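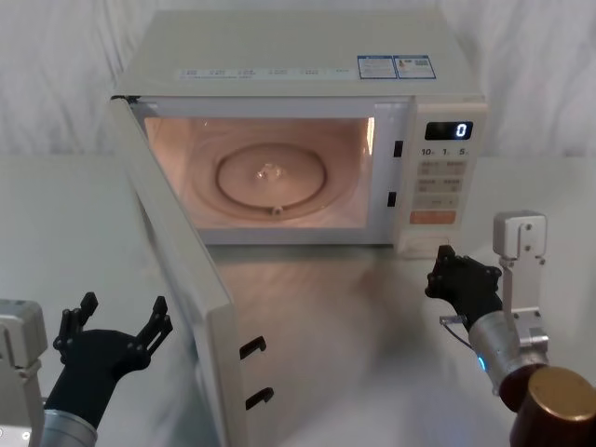 Monday, late

Okay, so the great microwave cleaning finally took place tonight. I've been putting it off since March, when the Cifuentes soup went everywhere (their black bean one, the kind in the carton, and I will never again heat it without a cover, I don't care how hungry I am). I wiped up the worst of it back then and told myself I'd do the rest on the weekend. Ha.

What got me moving was the popcorn. I made a bag last night and it tasted very slightly of beans. I ate all of it anyway, but I lay in bed thinking about it.

So after dinner I did the lemon thing. Half a lemon squeezed into a bowl of water, four minutes, then leave the door shut and go do something else. I went and folded towels, got distracted by a box of old birthday cards, and came back way later than I meant to. Didn't matter! The gunk on the ceiling came off with a dishcloth, which after months of me pretending it was part of the paint was a little embarrassing. The corners took longer. I ended up using an old toothbrush and some of that Flutden paste that I bought for the stove and never opened. It smells like a dentist's office but it does work.

The glass plate went in the sink with hot water and I was so careful with it. I broke the last one, in the last apartment, by setting it down on a faucet handle, and the replacement cost me 15 dollars plus shipping, and then it was the wrong size and wobbled around like a drunk for a year. This one I dried and put straight back before I could do anything stupid.

I also did the door, inside and out, and the little groove around the edge where crumbs go to live. I left the buttons for last. If you wipe them while it's plugged in, it starts beeping and setting itself to strange times, and I always forget, and I forgot again. For a minute there I was all set to cook nothing for ages. Pressed things until it quit.

I still haven't peeled the stickers off the top. I've had a fingernail under the corner of one more than once and chickened out. What if it's the warranty? What if it leaves that gray goo that's worse than the sticker? They can stay. I put the bread up there most of the time anyway.

Oh, and while I had the cleaning stuff out I went through the drawer under it, where I found three takeout soy sauces, a Trakik timer with a dead battery, and the receipt for the toaster, which I had turned the whole place upside down looking for in the winter when it died. Too late now. Threw out the receipt, kept the timer. I need to get a battery for it. Also dish soap, also lemons.

The store had the big Daren storage tubs on sale and I nearly bought the set with all the lids, but where would I put them? I can't close the cabinet as it is. Maybe if I get rid of the waffle maker. I used it one time. I do like knowing I could have waffles, though.

Anyway, I heated up a mug of milk before bed to try everything out and it tasted like milk. I'm going to be unbearable about covering things now. There's a bowl of chili in the fridge for tomorrow and it is getting a plate on top of it.

My hands still smell like lemon. Shoulder's sore from the scrubbing. Need to call about the water bill in the morning, they put me down for 818 gallons more than last time and I don't see how.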